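How I Get Tea Stains Out of My Mugs

I drink a silly amount of tea, and by May every mug in my kitchen had a brown ring inside that the dishwasher just laughed at. I tried a bunch of things (some of them pretty smelly!) and this is the one I keep going back to.

What you need:
Baking soda
Warm water
A soft sponge
An old toothbrush for the handle

First, rinse the mug and shake it out, but leave it a little damp. Tip in a heaped spoonful of baking soda and add water a few drops at a time until you get a paste like thick frosting. Too runny and it slides straight to the bottom, so go slow.

Smear it all over the stain and walk away for 30 minutes. I usually go water the tomatoes. Then rub in small circles with the sponge, and go easy if your mug has a metallic rim or a painted pattern on the inside. My Esthorpe market mug lost a bit of its gold that way and I'm still sad about it.

For really old stains, fill the mug with hot water and two spoonfuls of baking soda and let it sit for nearly 60 minutes before you scrub. Toothbrush goes around the base of the handle, where the gunk hides.

Rinse twice, or your next cup will taste salty. Ask me how I know!

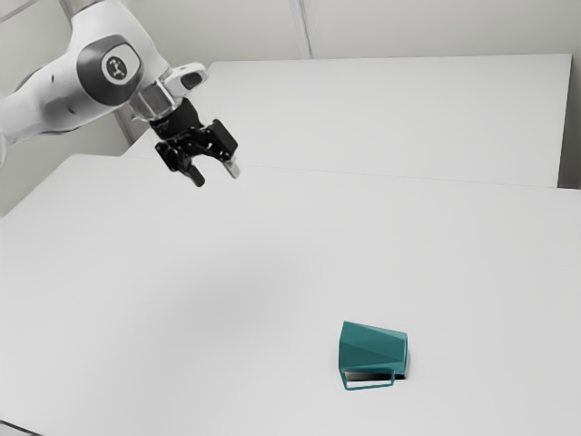 A teal mug on its side on a light-gray table.

Let everything air dry before it goes back in the cupboard. I don't stack mine anymore, they kept getting stuck and I chipped two of them pulling them apart. Same method works on teaspoons and the inside of a teapot, by the way, just use more paste.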